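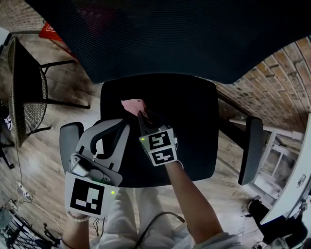 COMPANY NEWS | EQUIPMENT PLANNING

Plorico Opens Planning Service for Teams Buying Their First Hand-Held Grippers

JERKASSIDE, September 26, 2024 – Plorico is very happy to announce a new planning service for small firms and workshops that would like to start teaching robots everyday chores and are wondering, quite reasonably, what they ought to buy first and how much of it.

Picking up a crumpled cloth from the seat of an office chair takes a person a moment. Teaching a robot arm to do it takes a great many recorded tries, and those tries call for grippers, markers, cables, power, floor space and people with time in their day. Over the years we have seen plenty of budgets that covered the grippers beautifully and left nothing at all for the rest (ours included, the first time around!).

The service begins with a planning call, followed by a written equipment list with prices, delivery times and a spare parts allowance. Customers can then rent the Sturkent starter set, a pair of hand-held grippers with printed markers, for $495 a month before deciding whether to purchase. A full planning package, including a visit to your site and a budget laid out over 9 months, costs $815, and $200 of that comes off any later order.

Deliveries and repairs will be handled by our longtime partner Hájek, whose workshop keeps replacement fingers and marker plates on the shelf, so that a worn part need not hold up a week of recording.

Bookings are open now, and site visits begin in December. Teams still working out next year's spending are warmly invited to get in touch early, even if the plans so far amount to a few lines on the back of an envelope.

About Plorico
Plorico, based in Jerkasside, supplies and rents robot training equipment to small businesses, schools and workshops. Inquiries may be sent through the contact page on our website.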